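Does a Clear Box Make People Put Things Away? A Report on One Table
Lucero Arango
Methods of Everyday Life, second paper
2019-04-18

Where the question came from

The reading for week four was a chapter by Brurmont, who claims that people tidy better when they can see into the container. Open shelves, glass jars, clear bins – all of it is supposed to remind you what you own and where it lives. The chapter runs to 40 pages and never once describes a table that somebody uses. I wanted to test the claim on a real one, and I went in doubting it.

The table is in the shared study room on the second floor of the Cáceres building. It has a light wood-grain top with a rounded edge, and by the middle of any term it is where things get left. My partner, Alcides Ríos, thought the clear box would work. I thought it would turn into one more thing on the table. We agreed to write down both opinions in January, before we started, so that neither of us could pretend later.

What we did

We used a clear acrylic box from Jamow for the small stuff and let the larger things, mostly books, fall wherever people put them. There was no label on the box and no sign on the wall. Alcides wanted a sign. I said that a sign would be testing the sign.

Each visit we wrote down what was on the table, what was in the box, and whether the person sitting there seemed to know the box was meant for anything. The last part is soft evidence and I have tried not to lean on it. We made 288 entries in a spreadsheet, which sounds like a lot until you see how many of them say "same as before."

What we saw

The box is easy to miss. Brurmont writes as if transparency only shows you the contents, but thin clear walls on a pale table mostly show you more table. You catch the edges when the light hits them and otherwise you look straight through.
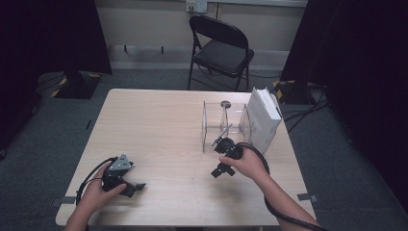
One student told Alcides she had set her elbow against it before she noticed it at all. I don't think one elbow proves much, but the chapter has no elbows in it and ours does. A colored tray might have done better on this point. We didn't try one, so I won't claim it.

Things did go into the box. The trouble is what happened next, which was nothing. A small object would go in and stay in for visit after visit, in full view, and the people who could see it did not take it home or move it. If seeing were enough, that box should have emptied itself. Alcides reads this differently. He says the small things were off the table, so the box did its job. We argued about this for two meetings and have left both readings in.

The books were a separate problem. They don't fit in the box and were never supposed to, but they take up most of the attention at that table. A thick book laid flat becomes a shelf for other things. Stood on end it takes less room, though it needs something to hold it up, and it shows you the side that says the least: pale page edges and no title. Brurmont would call the book visible. I'd call it visible and anonymous, and I doubt that helps anyone put it back.

Fabric things were the worst to record. Bags and clothes hang over the side of a table, half on and half off, and our sheet only had columns for "on" and "in the box." We added a column called "edge" after the first two weeks, so the early numbers for cloth are no good and I have left them out.

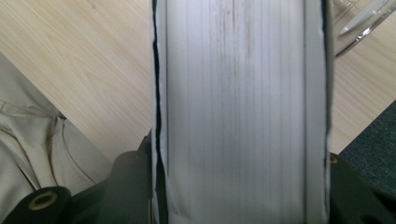
Should thick books be stored standing up or lying flat?
Standing is fine for most of them if they have support on both sides and don't lean. A very heavy one is better off flat, with nothing stacked on top, so the pages don't pull on the spine.

What I would not conclude

We had one table and one box. The people who used the room knew us, and over half of them had heard me complain about the chapter. Alcides also compared our notes with the Taltix checklist used in last year's class, but that list was made for kitchens and the categories don't line up, so I put no weight on it.

My own opinion has moved a little. I expected the box to be ignored and it wasn't. I still don't see anything in our sheet to support the idea that looking at a thing makes a person deal with it. Alcides wants to repeat the visits with a solid box the same size, and I've said I'll do the counting if he buys the box.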